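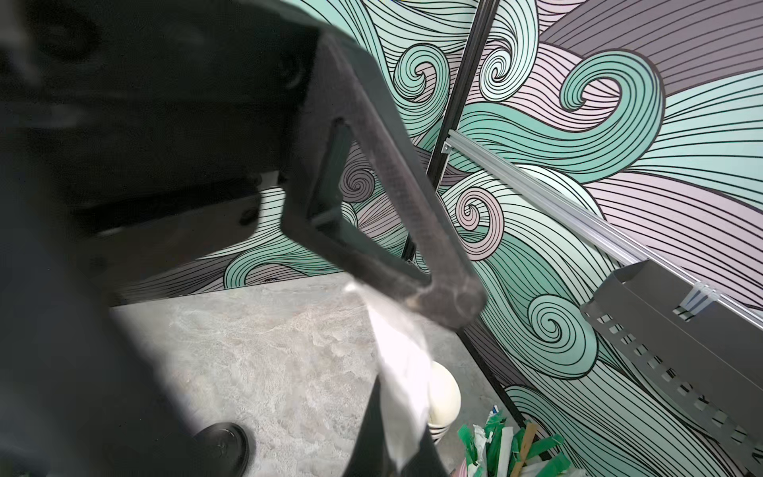
Posted by the owner, Stederwood Coffee Counter. Last updated in September.

Questions we get a lot about the to-go counter

I run the takeaway side at Stederwood, and I answer the same handful of questions most mornings (happily! usually with a lid in one hand). So I finally typed them up.

Who painted the waves?
They're a pattern I fell for years ago, teal curls and all, and I had to have them on the walls. It took 16 tries to settle on the pinks. Kids like to follow the spirals with their eyes while their parents order, and I've caught plenty of grown-ups doing it too.

Do you really pack every order by hand?
The orders that go out front, yes, one at a time. Cups first, then the carrier, then straws and napkins, then the bag. On a busy morning I'll do over 154 drinks before lunch and my thumbs know all about it.

Will my drink spill on the way home?
It shouldn't. I press the lid down all the way around and then give it one more push across from the sip hole. If you're driving, ask for a carrier even if you only bought one drink. I put something in the next slot to balance it, a muffin if you've bought one.

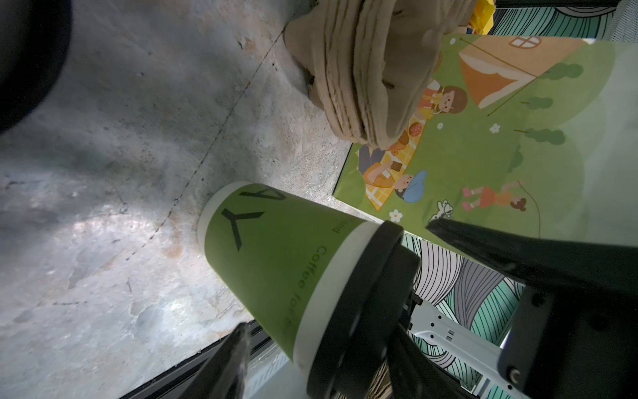

Green paper cup with the black lid.

Can I bring my own cup?
Please do! I'll fill anything clean that holds at least 7 ounces. I can't promise a lid will fit it, though. I tried a few of ours on a customer's old travel mug from Rinano and we both gave up laughing.

Can I order for the whole office?
Yes, and I love those orders. Send it in by four the afternoon before. The biggest one so far was 176 cups for the folks at Sunness, and I was still finding sleeves in my apron two days later. For anything that size I'll ask you to come with a second pair of arms and a car with a flat back.

How do you mark who gets what?
Grease pencil on the lid. O for oat, D for decaf, X for extra shot. If you've got a fussy order (no judgment, mine is worse) I'll write the whole thing out on the bag.
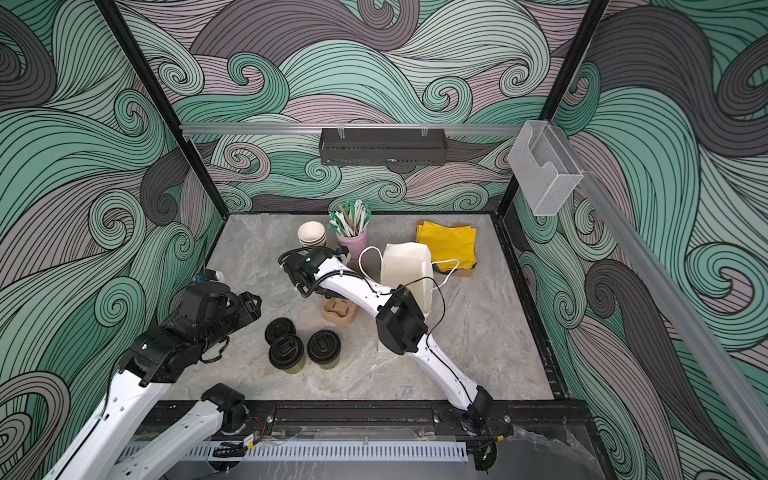
Straws I only hand out if you ask, so speak up if you want one. Same with napkins, except I always slip a few in with anything that has whipped cream on it. I've seen what happens in the parking lot.

Do you charge extra for a bag or a carrier?
No. If you have a stack of clean carriers at home, bring them back and I'll use them again. Just leave out any with coffee soaked into the bottom, they go soft and then somebody loses a latte.

Can I get a hot drink and an iced one in the same bag?
You can, but I'd rather split them up. The iced one sweats and the paper gets weak. Two bags, no charge.

Are you the same people as Yuen?
No, but I get asked all the time! They're down the street and they do lovely buns. Go see them, then come back here for the coffee.

What if you got my order wrong?
Tell me and I'll make it again. Call or just come back to the counter, you don't need the receipt. We're open from six thirty until three.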